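3/1/20 - Demonstration log, hand-held grippers

Long table again, big room. Notes before I forget the order of things.

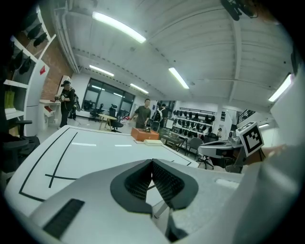
View over the finger pads toward the orange box, far half of the table.

Started with the marker check. Each housing has its square tag, and the tracking software wants the other hand's tag in view at the start of every demonstration. I keep drifting the right hand too low and too wide. Fixed by starting with elbows in and the right gripper held above table height. Stela Avram suggested a foot position as well, but I move my feet anyway, so I dropped it.

Task for the session was the box lift: approach, close on the lid, raise, set down to the side, open, back off. Recorded 56 demonstrations. Threw out 2 for lost tracking. In both I had turned my wrist past the point where the camera still had enough of the room to hold on to. The ceiling is good for tracking, with all those beams and tubes. Bare tabletop is not, and if I lean in close the picture is mostly white surface.

Speed is still my main fault. Ravinder Wong played five of my runs back next to his and mine are faster on the approach and then stall just before the close. The stall is me checking alignment by eye. The policy will learn the stall. He wants one even motion, slow enough that the arm can follow it, with the close beginning before the hand has fully stopped. I slowed down for the second half and the gripper width curves look cleaner, one smooth ramp in place of two steps.

Tried the remote setup after that, the Fasar leader arms driving the Stulline pair in the other bay. The lag is small but I overcorrect for it. Grip force is hard to judge without anything coming back through the handle. Two demonstrations, both usable, both ugly. For this task I would stay with the hand-held tools and keep remote control for reaches where a person's body gets in the way.

Huguette Nguyen asked for more variety in start positions. Fair. I had been starting from the same patch of table out of habit. Will use the tape lines as zones and change zone between runs - needs a column in the sheet, which Amrit Lavoie has to add.

Right forearm sore, trigger finger worse. Shorter blocks next time.

Open items: recalibrate the right gripper width, relabel the early runs as fast, ask Clifford Fraser whether the June set used the same finger pads.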